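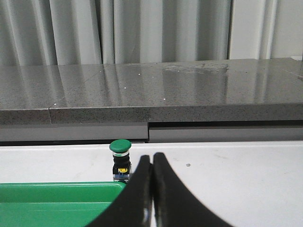

4. Setting the Timer on Your Plavley Dehumidifier

The Plavley has one knob and a display, which between them do the work of eleven buttons. Allow two minutes, or one February evening.

1. Turn the knob until the display reads SET, then press it once. Pressing twice starts the language menu. If you end up in Finnish, see section 9.

2. Choose a target humidity. Most basements do well at the factory setting. Lower numbers make the unit run all night and tell you about it.

3. Turn to the hours you want and hold the knob until it beeps.

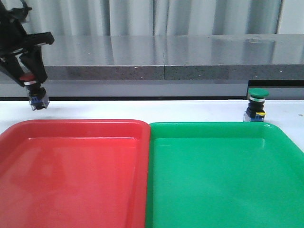 4. Wait for the second beep. The first one means the unit heard you. The second means it agrees.

Note: Units bought with the Harkham drain kit can skip the bucket check. Everyone else should push the bucket in until it clicks, including those who are sure they already did.

Caution: Do not tip the unit to empty it. It weighs more than it looks, and the water leaves by the front.

If the display shows 297, the bucket is full. If it shows 165, the filter wants washing. We would have preferred words too.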